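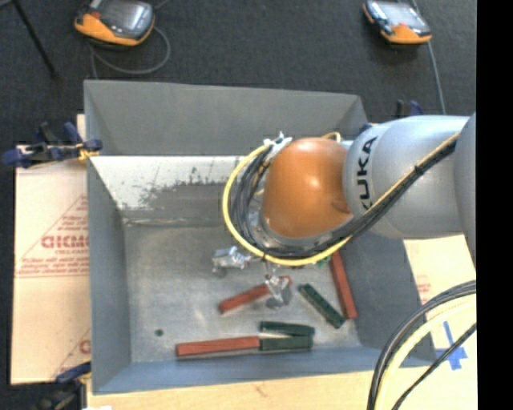
A KUKA arm reaching into a metal bin of red and green blocks. The yellow and black cables loop around the wrist joint.

Cable snag (bin picking)

A cable snag, also called a loop catch or, in older shop talk, a hang-up, is a fault in which the cables or hoses carried on the outside of a robot arm become caught on something while the arm is moving. The thing they catch on may be the rim of a bin, a clamp, a part standing on end, or even a piece of the robot itself. Snags can happen in almost any kind of robot work, but they are met most often in bin picking, where the wrist has to go down between walls and turn to a slightly different angle for nearly every part it picks up.

The word is used a little loosely. Some shops keep "snag" for a catch that stops the arm and say "rub" for the lighter kind, where the cable drags over an edge and comes free again. Others put both in the log under one name, which can make old records hard to compare.

Background

A gripper needs power, signals and often air, and all of these have to get from the fixed world to the far end of an arm with several joints. On some arms the lines run inside the castings. On many others, especially where a gripper or a sensor has been added later on, they are brought along the outside and held with ties, clips or sleeves. The outside route has a good deal going for it. It is easy to see, easy to change on a busy afternoon, and a damaged cable can be replaced without opening the arm.

The trouble lies in the length. A cable that crosses a joint must have enough slack for the joint to reach the end of its turn, and when the joint comes back again that same slack has to go somewhere. Usually it stands out from the wrist as a loop. If the loop is too short, the cable is pulled at its connector. If it is too long, it swings wide of the arm and may reach places that the path planner believes to be perfectly clear.

Causes

Most planning software works from a model of the arm and a model of the bin. Cables are soft, and their shape depends on where the arm has just been, so they are often left out of the model altogether or stood in for by a simple sleeve around the wrist. A path can then pass every check and still bring a loop down onto the bin wall.

Ties that slip are another common cause. A cable tie pulled up snugly on a smooth housing can creep along it after many turns, and as it creeps it feeds slack from one side of the joint to the other. Tape and wrapping may do the same as they age. Clamps are a quieter source of trouble. They are put on to keep the bin from shifting, they may stand higher than the rim, and they tend to be added after the bin has been measured.

The parts matter too. Long blocks or bars that lie steeply against a wall can leave an end sticking up close to the wrist, and an arm reaching for a part farther down may bring its cables over that end.

Signs

The plainest sign is a stop with a collision or overload message when nothing solid seems to have been touched. Lighter cases are harder to spot. A gripper may report that it has closed when it has not, or lose its signal only at certain wrist angles, which leads many people to suspect the gripper for quite some time before they think to look at the cable. Scuffed jackets, flattened spots and ties that no longer sit where they were first placed are all worth a second look.

The Grilorcombe stoppages

A well-documented run of snags took place at a parts-sorting cell in Grilorcombe, operated by the packaging firm Grirmont. The cell had been set up by Kotov, an integrator, and for its first weeks it ran without much to complain of. In October it began to stop at odd moments, always with the arm low in the bin and always with an overload message on the wrist.

The first thought was that parts were jamming under the gripper, and the gripping force was turned down. This did nothing for the stoppages and caused a number of dropped parts besides. The next thought was a failing force sensor, and the sensor was changed. The stops went on just as before.

The cause was found on a Thursday, when a technician stayed by the fence and watched the cable instead of the gripper. On picks close to one corner, the wrist turned nearly all the way over and the loop opened out far enough to drop behind the handle of a clamp. As the arm rose, the cable came tight. Usually it slid off the handle, and now and then it held.

The cell's log was then gone through by hand. Out of 757 picks in the stretch that was reviewed, 20 had ended in a stop, and 3 of those had pulled the gripper connector partly out of its socket. Kotov moved 2 of the clamps to the outside of the stand, shortened the loop, and added a limit on wrist rotation for corner picks. Grirmont accepted that a few parts in the corners would now be left for a later pass.

Safety

A caught cable can be under a surprising amount of pull, and it may stay that way after the robot has stopped. Freeing it by hand while the arm is still powered is dangerous, as the cable may whip and the arm may move once the load on it changes. The usual practice is to stop the robot, lock out its power, relieve any air pressure in the lines, and make sure the arm is held or resting safely before anyone reaches into the bin. Releasing the brakes to ease the tension should be left to people trained on that arm, for the joint can drop under its own weight.

A dropped part is a further risk. If the pull has damaged an air line or a signal wire, a gripper may open without being told to.

Prevention

Loops are best checked by running the arm slowly through its most awkward poses, with the bin and every clamp in place, and looking at the cable from more than one side. Some shops paint a small mark beside each tie so that creep will show at a glance. Others fit a spring-loaded guide that draws the slack back toward the forearm, though this adds weight and can itself catch in a narrow bin.

Kotov later wrote the Grilorcombe findings into a setup sheet, known as the Agbenyega sheet, in which the cable loop is given its own clearance line next to those for the gripper and the wrist.

See also

Bin picking
Cable management
Collision detection
Lockout
Robot end effector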